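We use cookies to remember your settings and count visits. By staying on this site you agree to our cookie policy. Accept | Manage preferences

Drorevham to keep tool library open through winter

The Drorevham tool library will stay open through the winter after the town agreed to cover the heating bill at its Pultari Street building. The library had planned to close in November and reopen in spring, as it has done every year so far.

Members were told of the change in an email sent out this morning. Opening hours will be shorter than in summer, with the front desk staffed from 3 p.m. to 7 p.m. on weekdays and closed on weekends until March.

The library lends hand tools, power tools, ladders and garden equipment to residents who pay a yearly fee of $40. It has 354 members, up from 200 when the last report was printed. Most loans are for one week, and late returns cost $5 a day.

Demand for floor sanders has been the main reason members gave for wanting a winter season. Many of the older houses on the east side of town still have their first floorboards under carpet, and owners tend to leave indoor work until the yard is finished. Last fall the waiting list for a drum sander was still running when the doors closed, and several people had to rent from Adomaitis Hardware or put the job off.

Adomaitis will continue to sell sandpaper, stain and floor finish to library members at a discount. The store does not plan to change its own rental prices.

Two of the older sanders will be taken out of service this month and replaced. The new machines come with dust bags and a longer power cord, and borrowers will have to watch a short safety demonstration before taking one home for the first time. Members who have already borrowed a sander this year do not need to repeat it.

Wood floor and butcher-block tabletop

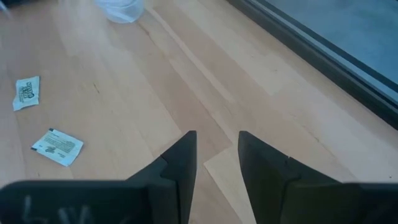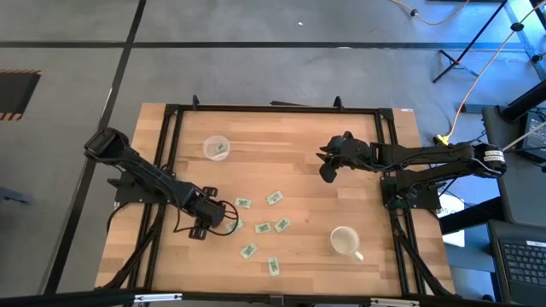
The library is also adding a Stallelum moisture meter to its catalog. Staff suggest that anyone planning to refinish a floor or a countertop borrow it first and take readings in several spots, especially near outside walls and under sinks. It can be kept for two nights and does not count toward the limit of five items per household.

Snow shovels, roof rakes and pipe heaters will be available starting in November. These cannot be reserved ahead of time. Garden tillers and pressure washers go into storage at the end of October, and anyone who still has one at home is asked to bring it back clean and with the fuel tank empty.

Parking behind the Pultari Street building will be closed for paving during the last week of September. Borrowers picking up heavy items that week should use the loading door on the north side and ring the bell.

Get local news in your inbox. Sign up for our free weekly newsletter. You can unsubscribe at any time.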